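Print this page | E-mail this review

We use cookies to remember your settings. By continuing you accept our cookie notice.

Review: Murness two-finger gripper and simulation pack
25 Apr 2025

We bought the Murness gripper from Henditz in March for $459, with the simulation pack included. It has handled boxes and bottles without trouble. Thin tools are another matter.

The fault showed up first in simulation. On a slim tool lying flat, the fingers closed beside the handle and the controller still reported a good grip. The arm then lifted and moved off with nothing held. Out of 200 runs, 179 were fine and the rest ended this way – far too many for a job with sharp tools.

The cause is the default grip check, which looks at finger travel and ignores force. Firmware 5 adds a force threshold, but it ships turned off. Turn it on before you run the real arm, and keep people out of its reach while you test.

Support answered in two days and sent the right settings page. The manual still has the old one.

Good hardware, poor defaults. Three stars.

Tool test, rendered view, fingers open:

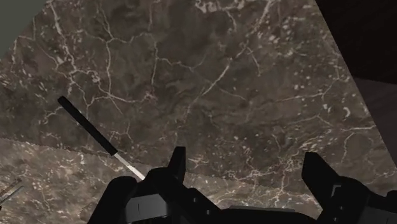

Related reviews
Fernandes wrist force sensor
Zorudgate emergency stop kit
Henditz bench mount for small arms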